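Chapter 6
Crates, Bins and the Art of Putting Things Away

I learned to pack in my uncle's stockroom at Masgate the summer I was sixteen, and I was terrible at it. I put heavy jars on top of light boxes, I filled crates so full I couldn't lift them, and one afternoon I lost a whole order of lamp bulbs (30 of them!) under a pile of towels. My boss, Sang-wook Yoo, made me unpack the lot and start over. I've been a bit obsessed with containers ever since.

So this chapter is all about the box itself. We'll get to what goes in it in Chapter 7, and the big moving-day project starts on page 172, so hang on to your tape until then.

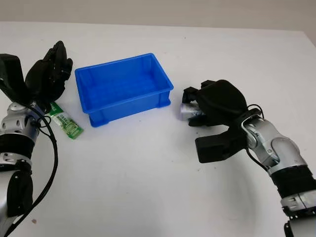

Picking a crate comes down to what you plan to carry and how far you have to carry it. I like an open top for anything I reach for every day — lids just end up behind the door. Look at the walls before you buy, too. The blue plastic one has ribs molded into its sides and a handle slot under the rim at the short end, and those are two things I always check for. Grab a crate of your own now and keep it next to you for Exercise 6.1.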